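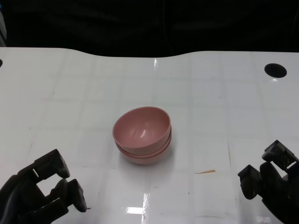 4.2 Comparison of the two finger pads

Figure 3. Bowl separation task, both grippers open, bowls nested at the center of the table.

For the second experiment we selected the separation of two nested bowls, because the upper rim gives only a small edge for grasping. The table is glossy and reflects the lamps, and we did not cover it, so that the vision part of the Pluris controller is tested under the same light as in Section 4.1.

We compared the standard Stendeo pads with the softer Rizzi pads. Each pad type was used for 1000 attempts. An attempt was counted as successful when the upper bowl was lifted and the lower one stayed on the table. The Stendeo pads reached 67 percent and the Rizzi pads 70 percent. The difference of 3 points is small, and we do not claim that it comes from the material alone. Most failures of both types were lifts of the two bowls together.

Romerwood Robotics Workshop Papers | Contact | Back to top
Shares: 3 Comments: 0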